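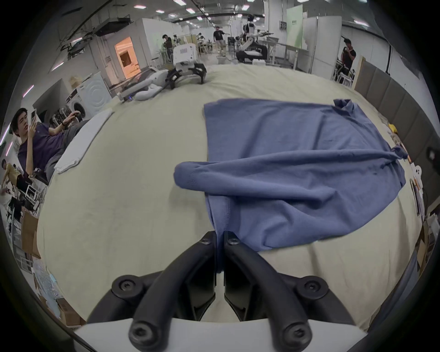 Folding a blue long-sleeve shirt with the two-fingered gripper.

Erine Shirt Folding Set: README and budget notes

Hi! If you've landed in this folder you probably want one of two things: the recordings, or some idea of what it costs to make recordings like them. The first part is short. The second part is long, because I did the buying and I have opinions.

What's in here

106 recordings of people folding clothes with hand-held grippers. Mostly shirts, some towels, a few trousers that I wouldn't bother with (see Known problems). Everything was recorded in February at the Srithong space, which is one big open floor shared with a lot of other work, so expect people walking past and other robots going about their day.

recordings/ is the raw stuff, one folder per garment
trimmed/ is the same thing with the fumbling at each end taken off
notes/ has my session notes, typed up more or less as I wrote them
budget/ is the spreadsheet, with a tab for each round of buying

Please start with trimmed/ unless you've got a good reason to want the raw ones. They're huge and the beginnings are mostly us getting comfortable.

Why hand-held grippers first

We'd been planning to buy an arm. The whole first tab of the spreadsheet is arms! Then the quote from Plandach came back with a 13 week lead time, and I sat there on a Monday morning trying to work out what we'd do with a paid-for room and no arm in it until winter. Hand-held grippers were in stock, they were cheap enough that I could sign for them myself, and you can learn a fair bit about a folding job before you've committed to anything with a motor in the shoulder.

I'd do it in that order again. A pile of our "must have" items for the arm dropped off the list once we'd spent a few days doing the job by hand (the extra-long reach option, for one, which was a painful line on the quote).

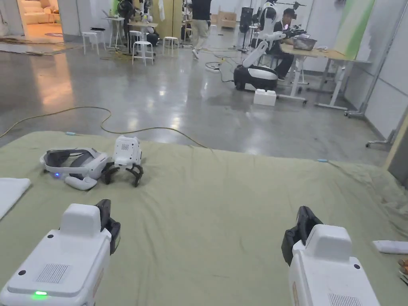 The thing I got most wrong in the budget was floor space and everything that goes on it. I'd put in a line for grippers and a line for a computer and felt very organised. I hadn't put in anything for mats, stools, tables, power boards or long cables, and those little purchases add up in a really annoying way because each one is too small to argue about. We ended up spending $600 on that sort of odds and ends before I gave it its own line. If you're drafting a budget now, give it one on day one and call it something boring so it doesn't get cut.

Other stuff I'd plan for:

Spares. Buy fingertips and bolts when you buy the grippers. Freight on a tiny bag of bolts is criminal.

Storage. Raw recordings filled our first drive much faster than the Kollik calculator said they would. I double whatever it tells me now.

Clothes. You'll want more than you think, in different colours and weights. Op shops are great for this. Ask for a receipt, finance does care.

People's time. This is the biggest number on every tab, bigger than any of the gear. Folding is tiring on the hands and you need to budget for breaks, not only for recording hours.

Cables in a colour you can see. Worth the extra couple of dollars a metre.

Known problems

The trousers. We changed how we were folding them halfway through and didn't label which was which. Sorry.

In 8 of the recordings the garment wanders out of view for a bit. They're listed in notes/ and I've left them in trimmed/ in case they're useful to someone.

Folder names use the date order I like and not the one everybody else likes. A rename script is on my list.

Using the budget sheet

Copy it and change whatever you want. Prices are what we were quoted and they'll be stale by the time you read this, so treat them as a way to compare one line with another. Freight is on its own tab. The tab called "arms, again" is the current plan: one arm, short reach, bought after the next round of recordings, with the hand-held grippers kept on for trying out new garments. The service plan cell is still blank, as I'm waiting to hear back from Plandach on that and will fill it in when I do.

If something in the sheet doesn't add up, open an issue and tell me which tab and which row.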